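3.2 Sample and field procedure

The survey covered household bedding in rented rooms and family apartments in the Valitz district. We wanted to know how often bedspreads and quilts are washed, who does the washing, and whether printed covers are treated differently from plain ones. Questionnaires went to 3,167 households, and 1,396 came back complete. Forms with no answer to the washing question were left out.

Each household was asked to name the cover used most often on the main bed. Covers were then sorted by surface (quilted, woven, knitted) and by decoration (plain, patterned, lettered). Lettered covers were a small group in the pilot, but we kept them separate. Several people in the pilot said they washed these covers less often to protect the print – a point we had not planned to ask about.

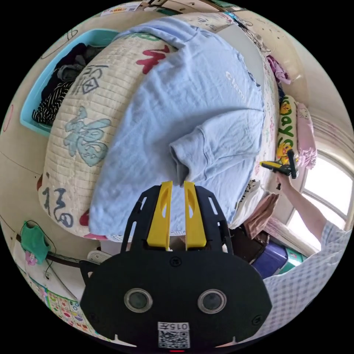

VALITZ, Saturday, June 11, 2022

Figure 3. Quilted white bedspread with large printed Chinese characters, among them "福" (good fortune). Coded as quilted, lettered.

Home visits were made to 16 of the households that returned a form. Visits lasted under an hour and followed a fixed list of questions on washing temperature, drying space and storage. Sherif Tahiri carried out the interviews and wrote up the notes the same evening. People were not asked to make or strip the bed for the visit.

Answers about washing were given in weeks. Where someone gave a range, such as "every four to six weeks," we used the middle value. Answers such as "when it needs it" were coded separately and do not enter the averages in Section 4. Covers brought out only for holidays or guests were also coded separately – their owners often could not say when they were last washed.

The questionnaire did not ask about the price or age of the cover. This limits what we can say about wear. A cover may be washed less often because it is new, and the form gives no way to tell this apart from care for the print.

Contact: Sherif Tahiri, Werkix | © 2022 Werkix. All rights reserved. | Back to top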